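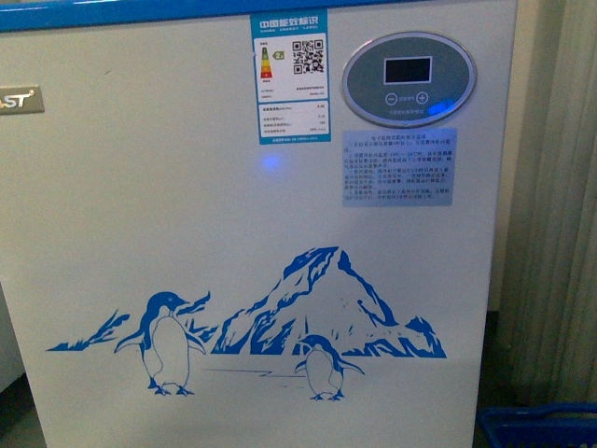

Cooking ahead, or how I got my evenings back

March 15, 2021

So I've been promising Hae-won this post for ages, and she has started sending me question marks by text, just question marks, so fine! Let's talk about freezer cooking.

I started back when I was commuting out to the Prallalis office and getting home too tired to chop an onion. Dinner was toast. Sometimes it was toast twice. Then my neighbor Gangadharan gave me a tub of his dal, frozen flat in a zip bag, and I snapped off a corner and heated it up in a little pan (with too much butter, sorry) and it was better than anything I'd made all month.

Flat is the big thing. I used to freeze soup in whatever tub was clean and end up with a brick that took all evening to thaw. Now I ladle it into bags, squeeze the air out, lay them on a cookie sheet overnight and stand them up like records the next day. They take up so little room it's silly.

What freezes well for me: dal, chili, meatballs, any kind of bean stew, cooked rice if you bag it while it's still steaming a bit. Dumplings too, but give them 60 minutes on a tray first or they weld themselves into one giant dumpling. What doesn't: potatoes in soup go grainy, and cream sauces split on me every single time. Min-kyu swears his potato soup is fine. I've had his potato soup.

Label everything! I mean it. Red sauce and chili look exactly the same frozen, and I once served spaghetti with chili to two very polite guests. I use masking tape and a fat marker and write the name, the month and how many it feeds. Tape goes on before the bag gets cold, otherwise it just curls up and falls off.

I do one big cook every 2 weeks now, usually two recipes, with the radio on and the windows open. Next one is a double batch of kimchi stew, and in April I want to try freezing pie dough, which my aunt says is easy and my last three crusts say otherwise. If you have a dough recipe you trust, leave it in the comments, and tell me whether you use shortening or all butter.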